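Harau 放送・取材機材
ホーム > 製品 > 中継用イヤモニター > Dririlex

Dririlex(ドリリレックス)
現場リポーター用 送り返し音声レシーバー

在庫:あり
付属品:イヤホン Norier、ベルトクリップ、充電ケーブル、布ポーチ、説明書
保証:2年
このページの最終更新:2024年2月12日

Dririlex は、ニュース中継の現場に立つリポーターのための、小さい音声レシーバーです。スタジオのアナウンサーの声、ディレクターの指示、番組の音声を、リポーターの片方の耳に届けます。本体の重さは44グラムです。上着の内ポケット、ズボンのベルト、またはワンピースの背中の部分に付けることができます。

この製品は、地方のテレビ局、ケーブルテレビ局、インターネットのニュース番組を作る会社、大学の放送研究会などのお客様に使っていただいています。大きい中継車を持っている局よりも、カメラ担当とリポーターだけで現場へ行く局からのご注文が多いです。私たちはそのような小さい取材班の仕事を考えながら、この製品の形とボタンの位置を決めました。

製品の考え方

生放送の中継では、リポーターは同時にたくさんのことをします。カメラを見ます。マイクを持ちます。原稿のメモを見ます。周りの車や人に気をつけます。そして耳では、スタジオからの声を待っています。この耳の部分に問題がありますと、ほかのことが全部うまくできても、視聴者にはリポーターが黙って立っているように見えてしまいます。

Dririlex を作る前に、私たちは古い製品の修理の記録を読み直しました。故障として送り返された製品の多くは、電気の部分に異常がありませんでした。音量のつまみが服に当たって回ってしまった、電池のふたがゆるくなった、イヤホンのプラグが半分抜けていた、このような内容でした。修理の担当は、毎回同じ返事を書いていました。

そこで Dririlex では、音量のつまみを本体の上の面に少し沈めて付けました。指の先で回すことはできますが、布が当たっただけでは回りません。電池は内蔵式に変えて、ふたをなくしました。イヤホンのプラグは、差し込んでから少し右へ回すと止まる方式です。抜くときは左へ回してから引いてください。最初は少し硬いと感じるかもしれません。何回か使いますと、ちょうどよい硬さになります。

主な仕様

製品名:Dririlex
用途:送り返し音声の受信(送信の機能はありません)
本体の重さ:44グラム(イヤホンとクリップは含みません)
チャンネル数:8
連続使用時間:18時間(音量が中くらいの場合)
充電:付属のケーブル、または充電台 Salinas を使用
イヤホン:Norier 片耳用(左右どちらの耳にも使えます)
表示:緑と赤のランプ、チャンネル番号の小窓
本体の色:黒、灰色
保証期間:2年

チャンネルについて

チャンネルは8つあります。上の面の小さいボタンを長く押しますと、次のチャンネルに進みます。短く押しただけでは変わりません。これは放送中の間違いを防ぐためです。チャンネルを変えている間、耳には短い音が聞こえます。この音は番組の音声とはっきり違う高さにしてあります。

スポーツ大会や選挙の開票の日のように、同じ場所で複数の班が働くことがあります。その場合は、出発の前に、どの班がどのチャンネルを使うかを紙に書いて決めておくことをお勧めします。現場に着いてから口で決めますと、後から来た班に伝わらないことがよくあります。

チャンネルの番号は、本体の小窓に表示されます。暗い場所でも読むことができますが、カメラに光が映らない程度の明るさに抑えました。白い薄い布の服を着る場合は、小窓を体の側に向けてクリップに付けてください。クリップはどちらの向きにも付きます。

チャンネルを固定することもできます。固定したいチャンネルを選んで、本体の電源を切り、チャンネルのボタンを押したまま電源を入れてください。ランプが緑と赤に交互に光りましたら、固定は完了です。解除のやり方も同じです。局の中でリポーター用の機材をいつも同じチャンネルで使う場合に、この機能は便利です。

イヤホン Norier について

Norier(ノリエ)は、Dririlex のために作った片耳用のイヤホンです。透明な管を使い、音を出す部品は襟の後ろに来るようになっています。正面からのカメラでは、耳の下の細い管だけが見えます。髪が短い方の場合も、管を耳の後ろに通しますと、あまり目立ちません。

耳に入る部分は、小、中、大の三つの大きさが入っています。多くの方は中を選びますが、ぜひ三つとも試してください。口を大きく開けて話してみて、イヤホンが動かないものが、あなたに合った大きさです。静かに座っているときにちょうどよくても、話し始めますとあごの動きで少しずつ抜けることがあります。鏡の前で、いつもの原稿を読みながら確かめるのがよい方法です。

管の中に水分がたまりますと、音が小さくなります。冬の中継では、暖かい車の中から寒い外に出たときに、このことが起こりやすいです。管は本体の部品から外せますので、外して軽く振り、乾いた布で外側を拭いてください。口で強く吹かないでください。息の水分が中に残ります。

耳に入る部分は、使う人ごとに分けてください。同じ局の中でも、共用はお勧めしません。交換用の部品は、小、中、大をそれぞれ袋に入れて販売しています。透明な管も単独でご注文いただけます。管は時間がたつと少し黄色くなりますが、音には影響しません。画面に映ることが気になる場合に交換してください。

音について

Dririlex の音は、音楽を聴くための音ではありません。人の声が聞き取りやすいように調整してあります。低い音は少なく、子音がよく分かる音です。初めて使う方は「少し硬い音ですね」と言われることがあります。車の多い道路の横や、風の強い港では、この音のほうが言葉を聞き間違えにくいと、私たちは考えています。

大きすぎる音が急に来た場合は、本体の中で音を抑えます。スタジオの側で誰かがマイクを机に落としたときなどに、耳を守るための機能です。この機能を切ることはできません。切りたいというご要望もいただきましたが、耳の安全を優先しました。

番組の音声とディレクターの声が同時に入る場合、Dririlex の側では音の割合を変えることができません。割合は局の音声卓で決めてください。一般には、ディレクターが話すときに番組の音声を下げる設定が使われています。リポーターによって好みが違いますので、現場に出る前に音声担当の方と相談されるとよいと思います。

自分の声の遅れについて

リポーターから最も多く聞く悩みは、自分の声が遅れて耳に戻ってくることです。これを聞きながら話し続けることは、経験の長い方にも難しいです。原因はレシーバーではなく、局から送り返される音声の中に、リポーター自身の声が入っていることです。

この場合は、局の側で、リポーターの声を除いた音声を作って送り返してください。放送の仕事ではよく知られた方法ですが、配信を始めたばかりの会社では、設定を忘れていることがあります。Dririlex を購入された後に「声が二重に聞こえます」とご連絡をくださるお客様には、最初にこの点をお聞きしています。

どうしても局の設定を変えられないときは、自分の話す番が来たら音量を小さくして、話し終わったら戻す、という方法があります。沈めたつまみは片手で操作できます。ただし、話している途中にディレクターの指示が来ても聞こえにくくなりますので、カメラ担当の方と手の合図を決めておいてください。

電池と充電

満充電からの連続使用時間は18時間です。朝の番組の中継と夕方のニュースの中継を、同じ日に一台で行う場合も、途中の充電なしで使えるように考えました。気温が低い日は時間が短くなります。12月の山での中継などでは、本体を上着の内側に入れて、体の温度で暖めるようにしてください。

ランプが緑のときは、電池は十分です。赤のときは、充電が必要です。赤が点滅しましたら、まもなく電源が切れます。点滅が始まりますと、耳にも低い音が一度だけ入ります。繰り返して鳴らすことはしません。生放送の途中で何回も音が入りますと、リポーターの集中を妨げるからです。
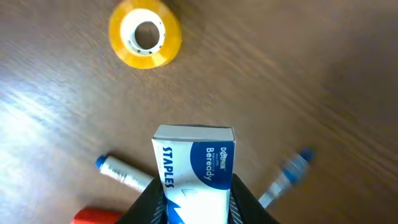
Harau 製品案内 第8号 18ページ

充電台 Salinas

Salinas(サリナス)は、Dririlex を2台まで立てて充電できる台です。別売りの製品で、Dririlex の箱には入っていません。小さい班でしたら、Salinas が一つあれば、リポーター用と予備を一緒に置いておくことができます。

台の前の面にはランプがあり、充電中は赤、終わりましたら緑になります。満充電の後に本体を台に置いたままにしても問題ありません。長い間使わない場合だけは、台から外して、布ポーチに入れて保管してください。

Salinas を使う場合、クリップを付けたまま本体を差すことができます。初めの型では、クリップを外さないと奥まで入りませんでした。そのために充電ができていなかった、というご報告をいくつかいただきましたので、今の型では溝の形を変えました。古い型の Salinas をお使いの方は、クリップを外してから差してください。古い型は、底の面の文字が白く、今の型は灰色です。

Salinas の底にはゴムの足が付いています。中継車の棚に置く場合、このゴムだけでは走行中に動くことがあります。底のねじ穴を使って固定してください。ねじは付属していますが、棚の板が厚い場合は長さが足りないことがあります。

服装と取り付けの方法

ニュースの現場で着る服はいろいろです。背広の場合は、ベルトの後ろにクリップで留めて、イヤホンの線を背中の中に通し、襟の後ろから出すのが一般的です。線の途中にある小さい留め具を襟の裏に付けますと、首を動かしても引っ張られません。

ベルトのない服の場合は、別売りの布バンドをお使いください。腰に巻く型と、太ももに巻く型があります。布バンドは洗うことができます。洗う前に必ず本体を抜いてください。本体を入れたまま洗ってしまったお客様のために申し上げますと、その場合の故障は保証に入りません。

雨の日は、レインコートの内側に付けてください。本体は少しの雨には耐えますが、水の中に落ちることは考えて作っていません。台風の中継のときは、ビニールの袋に入れて、袋の口をしっかり閉じて使う局もあります。袋に入れても受信にはほとんど影響がありません。

マイクの送信機と一緒に身に付ける場合は、二つの機械を体の左右に分けてください。近くに並べますと、雑音が入ることがあります。片方しか付ける場所がないときは、上下に離すだけでも効果があります。

初めて使う前の確認

箱から出しましたら、最初に充電をしてください。工場から出るときは、電池を少しだけ充電した状態にしています。満充電になったら、局の建物の中で、次の順番で確認します。

イヤホンを差し込み、右へ回して止めます。
音量のつまみを一番小さい位置にします。
電源を入れて、ランプが緑になることを見ます。
局の送信側と同じチャンネルを選びます。
送信側から声を出してもらい、音量を少しずつ上げます。
マイクを持って、声を出しながら、もう一度音量を合わせます。

静かな部屋で合わせた音量は、外では小さすぎます。現場に着いたら、放送の前に必ず合わせ直してください。その位置を覚えておけるように、つまみの周りに小さい点の印を付けてあります。

よくあるご質問

ほかの会社の送信機で使えますか。
送信機の方式が合えば使えます。対応の一覧表を窓口からお送りしていますので、お使いの送信機の型番をお知らせください。型番が分からない場合は、銘板を写した写真でも大丈夫です。

電話の音声を聞くことはできますか。
Dririlex だけではできません。電話で送り返しの音声を受けている局では、電話とイヤホンを直接つなぐ変換ケーブルをお使いいただくことになります。Norier には、この変換ケーブルが使えます。ケーブルは別売りです。

両方の耳で聞きたいのですが。
Norier は片耳用です。現場では、もう片方の耳で周りの音を聞くことが安全のために必要だと、私たちは考えています。両耳用のイヤホンを作る予定はありません。

眼鏡をかけていても使えますか。
使えます。管を眼鏡のつるの内側に通すと、つるで管が押されて音が小さくなることがあります。つるの外側を通すか、眼鏡をかけてから管を耳にかけてください。

取材相手のインタビューのときに、相手にも付けてもらえますか。
もちろん可能です。スタジオから直接質問をする場合などに使われています。耳に入る部分は新しいものに交換してから渡してください。初めての方はイヤホンを付けることに緊張されますので、付ける理由を短く説明して、声が聞こえるかどうかを放送の前に確認されるとよいです。

他の機械の近くで雑音が入ります。
大きい発電機や、照明の電源装置の近くでは雑音が入ることがあります。少し離れた場所に立つことができない場合は、チャンネルを変えてみてください。変えるときは送信側も一緒に変える必要があります。

ソフトウェアの更新はありますか。
更新の必要はありません。本体は更新用の端子を持っていません。

海外の中継で使えますか。
国によって、使ってよい電波の決まりが違います。持って行く前に、行き先の国の決まりを必ず確認してください。日本の国内用の製品を、そのまま海外で使うことはお勧めできません。

お手入れ

本体は、乾いた柔らかい布で拭いてください。汚れがひどい場合は、水でぬらしてよく絞った布を使います。アルコールで強くこすりますと、つまみの周りの点の印が薄くなります。海の近くで使った日は、塩が付いていますので、その日のうちに拭いてください。

イヤホンの差し込み口は、使わないときにゴムのふたを閉めてください。砂が入りますと、プラグが回りにくくなります。砂が入ってしまった場合は、差し込み口を下に向けて、本体を手のひらに軽く当てて出してください。針や細い棒を入れないでください。

クリップのばねは、長く使うと弱くなります。厚い革のベルトに付ける方は特に早いです。クリップは単独で購入できます。交換には道具は要りません。

保証と修理

保証期間は、お買い上げの日から2年です。説明書の最後のページにある用紙に、販売店の印をもらってください。直接この窓口からお買い上げの場合は、納品書が保証書の代わりになります。

次の場合は、保証期間の中でも有料の修理になります。水の中に落とした場合。洗濯機に入れた場合。お客様が本体を開けた場合。車でひいた場合。耳に入る部分、透明な管、布ポーチは消耗品ですので、保証の対象に入りません。

修理の期間中、代わりの Dririlex をお貸しすることができます。台数に限りがありますので、選挙の時期や大きいスポーツ大会の時期には、お待ちいただくことがあります。放送の予定が決まっている場合は、その予定もお知らせください。できるだけ間に合うように手配いたします。

修理に出すときは、イヤホンも一緒にお送りください。本体だけを調べても原因が分からず、後からイヤホンを送っていただくことが多くあります。どのような場所で、どのような音がしたかを書いた紙が入っていますと、作業が早く進みます。短いメモで十分です。

お使いの局からの声

「前に使っていた機械は、座ると音量が変わってしまいました。Dririlex になってから、それがなくなりました。」(ケーブルテレビ局、制作部)

「チャンネルのボタンを長く押すのは、最初は面倒だと思いました。今は、このほうが安心です。ただ、手袋をしていると少し押しにくいです。」(地方局、報道部)

「学生が毎年変わるので、説明が短くて済む機械は助かります。線の留め具はすぐになくすので、もっと入れてほしいです。」(大学放送研究会)

線の留め具については、ご要望が多いため、次に作る分から予備を入れる予定です。手袋の件も、設計の担当に伝えました。ボタンを大きくしますと、服の中で押されてしまう心配がありますので、よい形を検討しています。

貸し出しについて

購入の前に試したいお客様には、試用機をお貸ししています。期間は8日です。現場での中継に使っていただいてかまいません。試用機には Norier と充電ケーブルが付いています。耳に入る部分は、お客様ごとに新しいものを入れています。お返しいただくときは、その部分は捨ててください。

Salinas の試用をご希望の場合は、お申し込みの備考欄に書いてください。布バンドは衛生上の理由でお貸ししていません。

送料は、お送りするときは当社、お返しいただくときはお客様のご負担でお願いしております。返送の箱は、お届けしたときの箱をそのままお使いください。

ご注文の方法

このページの下の「見積もりを依頼する」から、お名前、局または会社の名前、必要な台数、本体の色をお知らせください。見積書をメールでお送りします。公共の団体で、決まった書式の見積書が必要な場合は、書式をお送りいただければ、それに合わせて作ります。

色は黒と灰色があります。明るい色の服の下に付ける場合は、灰色のほうが透けにくいです。色による価格の違いはありません。同じ局の中でリポーター用とゲスト用を色で分けている例もあります。

ご注文の後の色の変更は、発送の前でしたら可能です。発送の後は、未開封の場合だけ交換をお受けします。

関連製品

Salinas 充電台
Norier 交換用の管
Norier 耳に入る部分(小・中・大)
電話用変換ケーブル
布バンド 腰用
布バンド 太もも用
交換用クリップ
線の留め具

見積もりを依頼する
試用機を申し込む
説明書をダウンロードする
対応送信機の一覧表を請求する

製品の外観と仕様は、改良のために予告なく変わることがあります。画面で見る本体の色は、実際の色と少し違う場合があります。

Harau 放送・取材機材 お客様窓口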